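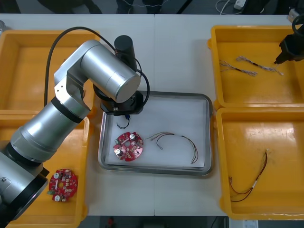

The green light was lying to us

Filed under: Opinion / Shop Floor

I have a soft spot for the kitting cell at Mindley. I've been around it since it was bolted down, I've defended it in meetings, and I still think it's a good machine. So please read this as a complaint from a friend.

The job is dull, which is why we gave it to a pair of arms. Parts sit in yellow bins on either side, there's a steel tray with a sheet of white paper in it, and the arms move parts across until the tray holds a full kit: red circuit board, wire harness, solenoids, whatever the order calls for. When the kit is done a green light comes on and the log gets a line that says COMPLETE. Then the tray goes to a packer and off to Bekimum, our biggest customer over in Pumbridge.

In December the cell logged 1,046 kits complete. Not a single fault! There was cake. I ate the cake.

Then Bekimum called to say a kit had come in with no solenoid. Fine, things fall out of boxes. Then they called again about a different one. Jennylyn Gatchalian, who runs our quality bench, pulled the 364 kits we still had on the shelf and opened every one by hand. It took her most of a week (she would like that mentioned). She found eight that were short a part, and every one of them had COMPLETE next to its number.

I went back through the event log with her, and I'm a little embarrassed by how simple the answer was. The software, which we call Pop for reasons lost to history, marked a part as placed when the gripper opened over the tray. That was the whole test. Fingers open, part placed, next please. If the lead had snagged on a fingertip and the part was still dangling there, Pop was perfectly happy. The arm swung away and the part dropped wherever it dropped, sometimes right back in the bin it came from. 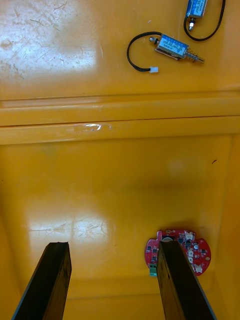

Small parts, long tails

If you've never tried to pick up a solenoid with two flat fingers, let me tell you, the solenoid is the easy bit! It has a body you can grab. Then there's a two-wire lead coming off the end with a little plug on it, and that lead goes wherever it likes. It loops. It catches on its neighbor. Harnesses are worse, they're pretty much all tail. And a yellow bin with a shiny floor throws glare back at the wrist camera, so on a bright morning the picture you most want to trust has a white blotch in it.

None of that bothers me much. Snags happen to people too, I do it with my headphones daily. What bothers me is that we let the machine grade its own homework, and the only question on the homework was "did you open your hand?"

And yes, this is a safety story as well as a quality one. One Wednesday, Tincuța Olteanu saw a harness hanging off the right gripper after a place. The arm had paused, the light was green, and she reached in to unhook it. The arm wasn't finished, it was waiting for its partner to clear the tray, and it started its next move with her hand next to it. She got bumped on the knuckles and said a word I won't print. No injury, thank goodness. Reaching past the light was against the rules, and she wrote herself up for it. I still put that one on us. We had spent months teaching everybody that green meant done, and we'd put nothing in the way of her hand.

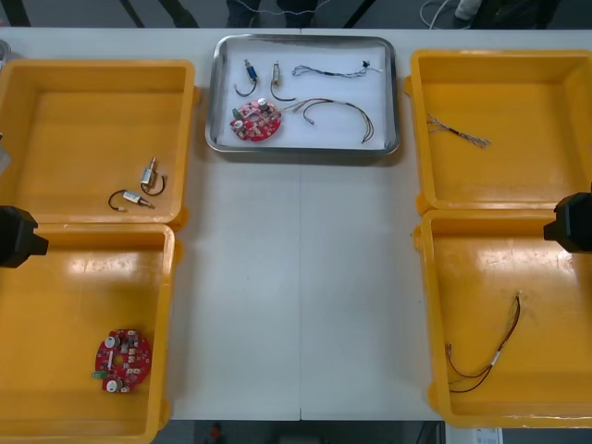 The cell at Mindley: bins down both sides, kit tray between them, a gripper from each side.

We made two changes. The cell now takes a look at the tray after each release and another at the fingers, and if either one doesn't match the order it stops and asks for a person. And there's a light curtain across the front edge, so a hand going in cuts the motion, whatever color the light happens to be.

It's slower. The cell stops a lot more than it used to, and I've already been asked if we can "tune that down a bit." My answer is no. I'd take a machine that bugs me up to eight times a shift over one that smiles and ships a short kit. A stop costs us a minute of somebody's time and maybe some grumbling. Those COMPLETE lines cost us a week of Jennylyn's life and a very awkward call with Pumbridge.

So if you run a cell like ours, go find out what your "done" is made of. Ask what the machine checked before it wrote that word down. Then hang a harness on the gripper with the power locked out, clear everybody back, run the cycle and see what the log says. Ours would have said COMPLETE all day long.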